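Skendby Vegan Menu Notes

README, please read before you use the files

Skendby is a small collection of notes on vegan dishes in chain restaurants and cafes. It has 500 entries from 51 places. Hiếu Lò wrote most of them, and Itzel Sandoval checked the spelling and the prices.
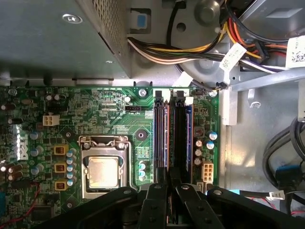
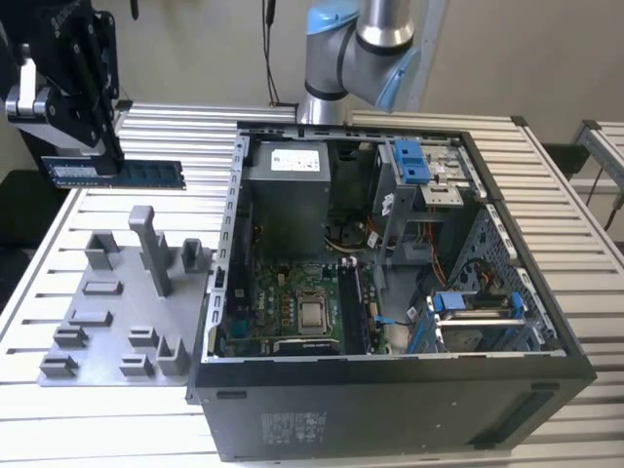 Each entry is one line in a plain text file: place, dish, price, date of visit, score from 1 to 7, and a free comment. The whole set is small and opens quickly on an old computer. If you keep it on a desktop machine with the case open and the processor bare, like the one in the first picture, please put the cooler back before you start to sort the pizza file. Memory is not a problem, one stick is more than enough.

Known problems

- Vegan cheese is written in different ways ("v. cheese", "plant cheese"). We did not correct this yet.
- 40 entries have no price, the menu did not show it.
- Desserts are few. Many places had only sorbet.

Scores are personal taste - Itzel does not like coconut, and you will notice it.

Corrections are welcome. Write the line number and the new text.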